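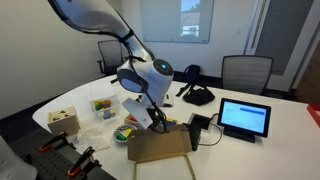 Our arm over the sorting table, card in the gripper.

Budget for a second arm: what did you end up spending on everything else?

corrigan_c
We have one arm on a shared table and money for a second in February. The quote for the arm itself is fine. My problem is the rest of the sheet. I have lines for grippers, mounting, a tablet, cables and toys, and I don't trust any of them. The job is picking and placing small stuff: flat cards, blocks, a wooden shape sorter. What did you forget the first time?

drirari_bench
Spare fingertips. We budgeted one set and were ordering again by the second month. Put down 4 sets per arm and don't let anyone talk you out of it.

Flat cards are hard on tips too, if you pick them up off a bare table.

lutfa_chowdhury
Power. I see you have an outlet unit set into the desk, so you're ahead of us. Check what else hangs off it before you add a second controller. We had to get an electrician in and that was not on anybody's sheet.

The toys are nothing. I spent 80 dollars on blocks and bins and have not bought any since.

gradier_owner
Disagree on the toys. They're cheap once. Then you want the same sorter two years later to compare results and it's out of production. Buy three of everything on day one and keep two sealed.

lutfa_chowdhury
Three sorters is fine. Three of everything is a closet full of plastic. We use maybe five objects for anything we compare.

gradier_owner
Fair, if you know which five. We didn't.

mk_tabletop
Would you consider skipping the second arm? One arm that runs all day beats two that each run mornings. Ours sat idle a lot and the limit was people to reset the table. I'd put the money into hours.

corrigan_c
I've thought about that. The grant line is equipment only, so hours are out. I could put some of it into a second table instead and move setups between them.

mk_tabletop
Then do the table. Get one with a straight edge on at least one side. Curved tops look nice and clamps hate them.

corrigan_c
Noted. Ours is curved.

drirari_bench
For clamps, get more than you think. Same for cable guides. A pack of 20 guides was 293 from our supplier, which I thought was silly until a loose cable caught on a bin and we lost an afternoon.

cassim_lab
293 for guides? You were robbed. Hook and loop straps from the hardware store do the same job.

drirari_bench
Not on the wrist joint they don't. On the table, sure.

lutfa_chowdhury
Ciarán, one more. Ask whether the service plan covers the gripper. Damum covered our arm only and we found out when the gripper stopped closing.

corrigan_c
Asked this morning. Arm only. I'm adding a line for a spare gripper and cutting the second tablet. Will post the sheet once purchasing has been through it.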